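Packing table check, Cillholm stockroom
Date: 3/20/26. Table 4. 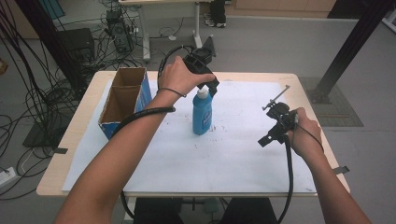

Table 4 with bottle and divided box, top sheet on.

1. Table top and corners — OK. Corners rounded, no splinters found by hand.

2. Table steady — OK. One foot tightened in January, still firm.

3. Top sheet — CHANGE. Reddish-brown flecks beside the base of the bottle, fainter specks on the other side. Source not known. Fit a new sheet before the next Walus order and wipe the wood underneath.

4. Bottle — OK. Upright, cap on. Wipe the base before it goes in a box.

5. Box — OK. Divider in place. Move it closer to the middle of the table when filling.

6. Cables — ACTION. Keep clear of the box and off the near edge. Same comment as last time.

7. Floor and walkway — OK. Giduvard cartons stacked 2 high, limit is 4.

8. Spare sheets — LOW. 9 left on the shelf, reorder form filled in.

Result: pass once items 3 and 6 are done.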